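Laundry Corner: The Folding Table

Folding has a page of its own in this gallery, mostly so I can stop explaining it in the hallway. The table is white, the shirts are not, and every crease shows up like a confession. Start with the shirt in loose folds to one side. 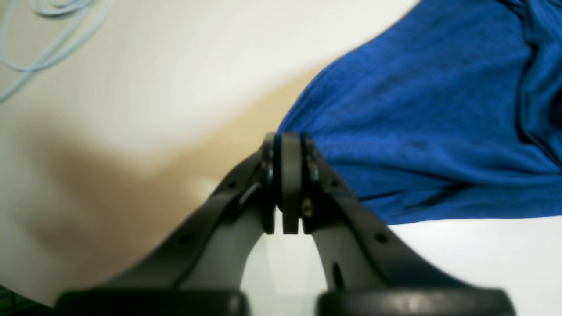
Wipe it down first. Lint from the last load has a talent for finding dark cotton, and a navy T-shirt will hold on to it until spring. A dry cloth does fine - save the spray for the windows.

Lay the shirt out as wide as it will go and work from the hem, the one edge that ever agrees to be straight. Sleeves come later. Sleeves always want to come sooner.
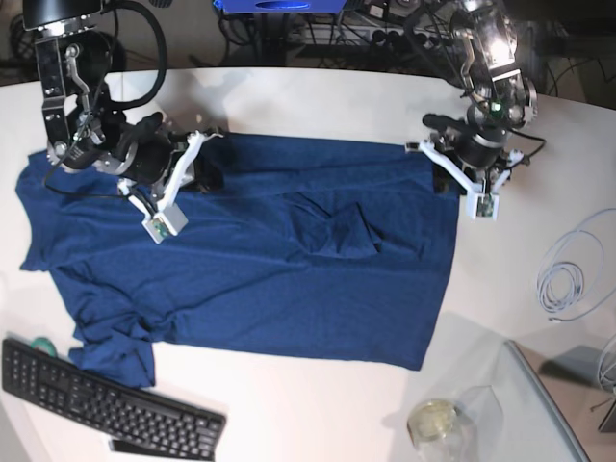
Ridges in the middle get smoothed toward the nearest side, flat hand, no tugging. Then sides in, bottom up, and onto the pile. The Cotine folding guide gives 49 steps for a T-shirt, a few of them about breathing. I use four and breathe whenever I like.

Next gallery: fitted sheets, for which I promise nothing. Towels are on the Anghel page, along with my opinions about thirds.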